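Search this site
Search for: Go

My eyelid surgery, a few weeks on

Posted in July by Trevor Sawatzky

I had my upper eyelids done at the Driretti clinic in Warnby. People keep asking, so I'm writing it down once.

The skin over my eyes had been getting heavier for years. By late afternoon I was lifting my eyebrows to read, and I'd have a headache by dinner. My eye doctor ran a side vision test and said surgery was reasonable. The consult cost me 100 dollars, which came off the final bill. 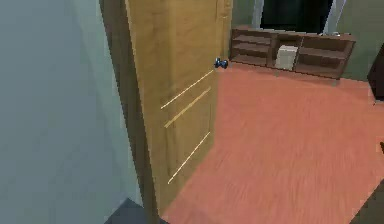 A door with a blue handle.

The operation was done with numbing shots and a pill to relax me. I was awake. The shots stung and the rest was mostly tugging and a bright light. I went in at 7 in the morning and was home before lunch with a bag of gauze and a sheet of instructions.

The first two days were ice packs and sleeping propped up on pillows. The bruising went down into my cheeks, then turned yellow. My vision was blurry from the ointment, so I listened to the radio a lot. Stitches came out after a week. That took a few minutes and pinched a little.

I spent 230 dollars on top of the surgery - drops, ointment, cold packs, a better pillow and the ride home. Ask about that before you book. 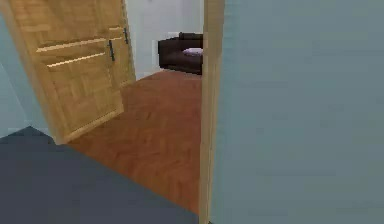 Ognjen Ionescu wrote to me that his left lid stayed puffy much longer than his right, and that his surgeon at Horkel told him to wait it out before judging the result. Mine are uneven too, mostly in the morning. The scars are pink and sit in the crease. The headaches are gone so far.

I go back for a check next month and will post again after that.

3 comments

Bastos: Did your eyes feel dry afterward? Mine did.

Trevor Sawatzky: Yes, mostly at night. I still use the drops before bed.

Ognjen Ionescu: Left side has settled down now, by the way. Keep sunscreen on the scars.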